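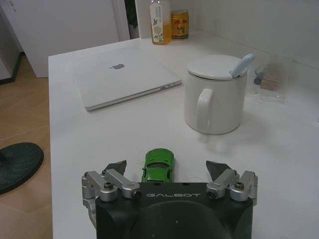
Kofi Kwofie told us at the end of last season that he had come in meaning to stay for one afternoon and fold a few letters back into their envelopes, and that he was still at it when the clocks changed. We hear that sort of thing a good deal at the Brikadville Letters Project, and we would love to hear it again, as we are looking for new people to join us as home readers and transcribers from December.

About the project

The Brikadville Letters are what remains of the correspondence of the Quaye family, who ran a dry goods store and a boarding house in town and seem never to have thrown away a scrap of paper in their lives. There are 2322 letters in the collection, plus postcards, grocery orders, a great many recipes (mostly for pickles, and some of them rather alarming) and one long quarrel over a fence that goes on for 37 letters and takes in three generations before anybody gives way. The family gave everything to the Wirkulden Library, where it sat in hat boxes for far too long. We have been reading it, typing it up and putting it online, a box at a time, ever since we got the keys to the back reading room.

What you would be doing

You would be sent scans of the letters in small batches and would type out what they say, as closely as you can, keeping the spelling mistakes and the crossings-out. Some of the handwriting is lovely and some of it looks like a spider fell in the ink. You get used to it faster than you might think, and every page is looked over by a second reader before it goes up on the site, so please don't lie awake worrying about a word you couldn't make out. Put a question mark in brackets and move along.

We ask for 2 hours a week, and you can do them whenever suits you: at breakfast, after the kids are in bed, or all in one go on a rainy afternoon. Any desk or kitchen table will do, as long as you have a laptop or computer that can open a large picture file without falling over. Tablets are all right for reading but a misery for typing, so we don't recommend them.
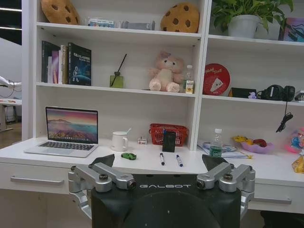 Wumpini Sowah wrote to ask whether she could do a longer stretch once a month in place of the weekly hours, and yes, of course, that's perfectly fine with us, just let us know so that we can send you a thicker batch. She also wanted to know if people may choose their letters. Up to a point! We try to give new readers a run of letters by the same writer, so that you get to know one hand well before you meet the next, but if you have your heart set on the boarding house years or on the fence, do say so and we'll see what we can manage.

Who we are looking for

Anyone over the age of 18 who likes old letters and has a bit of patience. You don't need a history degree or any experience with archives. It helps if you can read cursive, though we've taught plenty of people who couldn't, and we have a nice practice sheet put together from Aunt Nuner's Christmas letters, which are long, gossipy and very clearly written. If you read Ewe or Twi we would be especially glad of you, as there is a small bundle of letters from cousins overseas that we haven't been able to do justice to.

What you get

This is unpaid work, I'm afraid, apart from a modest book voucher at the end of the season. Your name goes on the website beside the letters you transcribed, if you'd like it there. There's an evening get-together in the reading room at 6:30 p.m. on the first evening of the season, with soup and bread, where people read out their favorite finds, and readers who live too far away can join by video.

How to apply

Send a short note to Nana Asamoah, care of the Wirkulden Library, telling us a little about yourself and why you'd like to join. There is no form. Please also type out one old letter, recipe or postcard of your own if you have such a thing in the house, or any handwritten page you can lay hands on, and send it along with a copy of the original. Senyo Ayaaba will be reading the notes alongside Nana, and you should hear back from one of them before the end of the month. We can take notes by regular mail too, and rather like getting them.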